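Clearing and Resetting Upholstered Seating in a Shared Dining Room: Project Report

Submitted Dec 22, 2021

1. Background

Shared rooms with domestic furniture are awkward to keep tidy. A canteen has hard chairs and wipe-clean tables, and one cloth does for the lot. A room fitted out like a home has fabric seats, woven backs, blinds, cables and a floor that marks easily. The Clarnard building has such a room, used for lunch, small meetings and, in the evenings, for nothing in particular. The existing cleaning sheet for the building treats it as an office. It says "empty bins, wipe surfaces" and does not mention chairs at all.

The project set out to write a short, usable procedure for clearing light waste from the seating in that room and putting the chairs back in order. Light waste here means paper cups, tissue, torn paper and small wrappings. Food waste, liquids and broken glass were left out of scope.

The brief from the module was to produce a procedure that a person who has never seen the room can follow from one printed page, and to report on how the page was arrived at. Sections 2 to 4 cover the furniture and the waste, section 5 the procedure and section 6 the results.

2. Type of waste and where it collects

People put cups down on the nearest flat surface. When the table is full or out of reach, the nearest flat surface is a spare chair. Once one cup is on a seat the chair is no longer used for sitting, and more waste follows it. We called this a "lost seat" in our notes and have kept the term.

Paper cups on a seat behave differently from paper cups on a table. The cushion gives slightly under them, so they do not roll far, but a crumpled cup has no stable side and will move when its neighbour is lifted. Small scraps are the slower part of the job. A strip of tissue lies flat against the fabric and has to be pinched up, and a shred of paper can be pushed into the gap between cushion and backrest by a hand reaching for something larger. 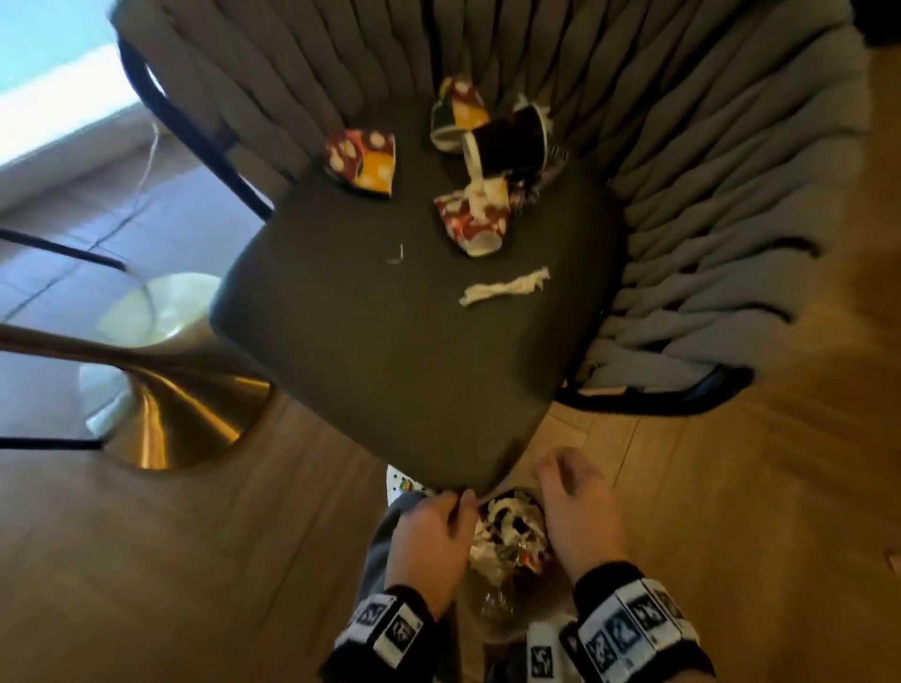 Reading time: 11 min

The four crumpled cups on the dark grey cushion are a fair example of a lost seat. Three of them are loud colours or patterns and show up at once. The torn white scraps are small but stand out because the cushion is dark. On the pale woven back the same scraps would be easy to miss, and for that reason the procedure asks for the backrest to be checked by hand as well as by eye.

There was waste on the floor in front of the seat as well. Early drafts of the page treated floor and seat as separate jobs, with the floor last. This was changed after the first trials. Anyone kneeling or sitting low in front of a chair has the floor pile within reach of the same hands, and going away and coming back to it wasted time.

3. The chairs

The dining chairs have a metal frame, an upholstered seat and a backrest made of thick fabric strands woven together. The frame is black and the seat is grey. The backrest curves round the seat and forms the arms as well. Three features matter for tidying.

First, the gaps. A woven back has hollows between the strands where a twist of paper can lodge. Brushing along the strands moves it out. Brushing across them tends to push it further in.

Second, the seat. The cushion has rounded corners and the back closes in on both sides, so the open edge is the front. All waste should be brought forward and off the front edge. Attempts to sweep it out sideways met the backrest every time.

Third, the way the chair is moved. Pulling on the woven strands is the natural grip and also the wrong one. The page tells the reader to take hold of the seat at the sides, lift slightly and set down. We have no evidence on how much pulling the weave will take. It was not part of the project and we did not want to find out on chairs that were not ours.

No cleaning product is named on the page. The furniture came through Betavley, and the paperwork we were given did not say which products were suitable for the fabric. Until it does, the procedure is dry only.

4. The room

A tidy chair in the wrong place is still a fault, so the second half of the work dealt with resetting. The positions of the table, the window and the cables were noted before any chair was moved.
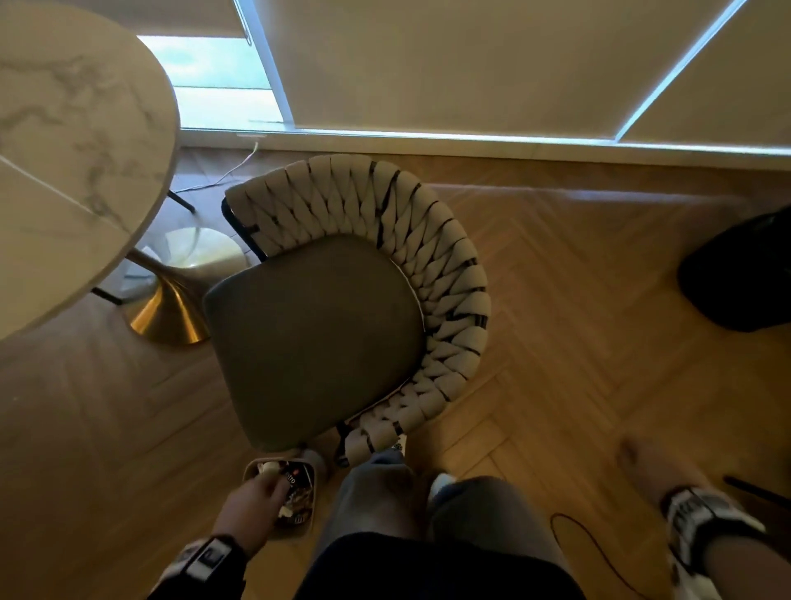

Department of Design and Technology, Lamatside

The table is round, with a white marble top and a brass pedestal that flares out at the floor. A round top gives no straight edge to line a chair up against. In a room with a rectangular table the instruction "push in square" is enough. With this one, readers of the first draft asked what square meant. The wording was changed to "point the middle of the back away from the middle of the table", which every tester then followed correctly.

The flare of the base is polished and will show a scratch from a metal chair leg. There are also two thin black legs beside it, close to the floor space where a chair would go. For these reasons the page sets a gap of 62 mm between the front edge of the seat and the edge of the tabletop, measured level. In use this was judged by eye as the width of a palm, and it kept the frames clear of the brass.

The floor is wood laid in a herringbone pattern. It has two effects on the work. Dragging is not allowed, as stated above. The pattern itself is also misleading as a guide, because the blocks run on the diagonal and a chair lined up with them ends up turned. Two of our own resets were wrong for this reason before we noticed.

Cables need separate mention. A thin white cable hangs from near the windowsill and crosses the floor towards the table, and there is a dark red one on the other side of the chair. A chair leg set down on a cable is unsteady and may damage it. The page has a line, in bold, telling the reader to look for cables before lifting and again before setting down.

Light was a further point. The roller blind was down over most of the window, and the daylight came in mainly at one side. White paper on a pale windowsill in that light is hard to see. Raising the blind is a simple answer, but the room is used for screen work and the building rules ask for blinds to be left as found. We kept to the rules and added a check with the ceiling light on.

Bags are not to be moved. If a bag is in the place where a chair should go, the chair is left next to it and a note made on the sheet.

5. Procedure as issued

The final page reads as follows.

Switch on the ceiling light. Leave the blind as it is.

Bring one open bag or bin to the front of the chair. Put it on the floor, not on the table.

Look for cables round the legs of the chair.

Pick up cups one at a time, starting with the one nearest the front edge. Do not stack crumpled cups.

Pick up loose paper. Pinch it; do not sweep it towards the back.

Run a hand along the strands of the backrest, then along the gap behind the cushion.

Clear the floor in front of the chair before moving anything.

Lift the chair by the seat and place it at the table with a palm's width of space.

Check for cables again.

Go on to the next chair.

The instruction not to stack was disputed within the group. Stacking saves trips with clean, undamaged cups. With crushed ones the time was lost in trying to fit them together, and pieces of torn rim came off on to the seat. It stayed in.

6. Trials and results

Trials ran through the last weeks of term, with a prepared load of paper cups and torn paper placed on the seats before each run. Cups came from a carton of 500, of mixed designs, so that testers would not get used to looking for one colour. They were crushed by hand.

Readers using the old building sheet cleared the large items but left scraps in the gap behind the cushion in most runs. Readers using our page left scraps there in 11 runs out of the full set of 62. In nearly all of those the missed piece was white and was lying against the weave.

Placing the chairs improved once the wording for the round table was changed. We do not give a figure for this, as the early runs were not measured in the same way.

Time per chair went up slightly compared with the old sheet. This was expected, because the old sheet did not include the backrest or the reset. Whether the extra time is acceptable is for the building to decide.

7. Limits

Only one type of chair was tested. The seats are dark and the backs are pale, and a chair with a pale seat would probably need a different order of checks. All the waste was dry. The testers were students and knew they were being timed.

The printed page is 700 mm wide at poster size and A4 for the clip on the door. The poster was produced at the Ha workshop and the text on it is too small at the bottom. A corrected version is due in January, with the cable line moved to the top and the word "palm" replaced by a drawing.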